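Gevwood Shared Workshop
Equipment Support Log

Ticket: 252
Opened: September 12, 2018
Submitted by: Tanvir Debnath
Equipment: Kastton desk arm (member build), overhead camera mount, wrist camera
Category: Vision / calibration
Priority: Normal
Status: Closed, with one item carried forward

Summary of problem

The member reports that the arm stops during the startup check with the message "reference not found." The fault occurs when the controller requests a view of the desk from the fixed camera and again when it requests one from the wrist camera. The joints home correctly and the gripper opens and closes on command. No fault is recorded by the motor driver.

The build uses a Siddiqui motor driver and the Gudness control software, release 9. Both were installed by the member in June. The arm passed its startup check on the day before this ticket was opened.

Initial checks

The power supply was tested under load and found to be within limits. Both camera cables were reseated at the controller. The software was restarted with the default settings file and the message returned. The cable to the fixed camera was then exchanged with a known good cable from the bench stock, with no change in result.

The stored views were then opened in order to establish what the controller was receiving when the check failed. The view from the fixed camera is attached to this entry.
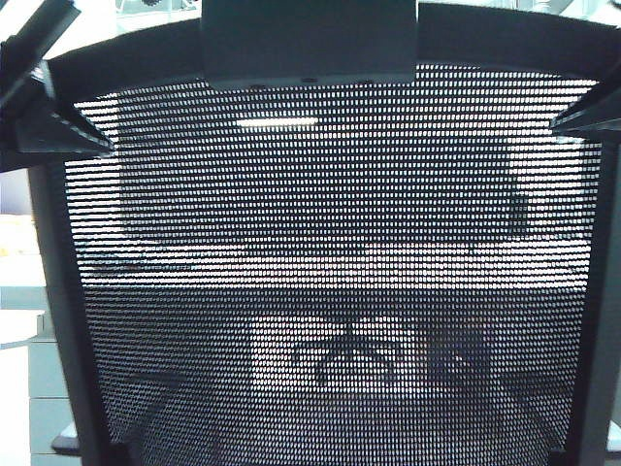 The startup check looks for a printed reference card and allows 20 attempts before it reports a failure. It does not distinguish between a camera that is disconnected and a camera that is working but cannot find the card. The message is the same in both cases, and the time spent on the cables could have been avoided had this been known. A note has been added to the equipment page.

The fixed camera was confirmed to be connected and sending at the expected rate. With a clear line of sight to the card, the first stage of the check passed on the second attempt. The test was repeated after a full power cycle and passed again.

Second stage: wrist camera

The second stage continued to fail. The arm was placed in its start position by the software and the view from the wrist camera was saved. Exposure was set to a fixed value of 3,000 in the settings file. The member stated that this value had been chosen in the evening, with the main lights off. 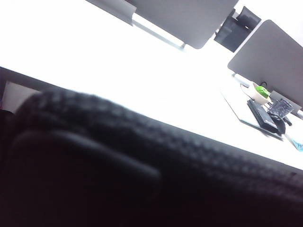
Wrist camera view, start position. Desk surface overexposed; gripper across the lower part of the view.

Two causes were considered. The first is exposure. The printed border of the card is thin and gray, and it cannot be separated from a white desk surface at this setting. The second is the start position. The gripper takes up much of the view, and the desk edge runs at a steep angle, leaving a limited area in which a card could be detected.

Actions taken

Exposure was changed from fixed to automatic. The wrist joint was turned by 9 degrees in the start position and the new value was saved under the member's profile. The reference card was replaced with one having a heavy black border. The member was asked to keep small items away from the card position during calibration.

Result

The startup check completed in both stages. The member ran a short pick and place routine at reduced speed and reported no further stops.

Carried forward

The wrist camera bracket has slight play at the lower screw. The member will fit a new bracket and repeat the calibration afterward. Until this is done, the arm is to be operated at reduced speed only.

Members using release 9 are asked to attach saved views from both cameras when reporting this message.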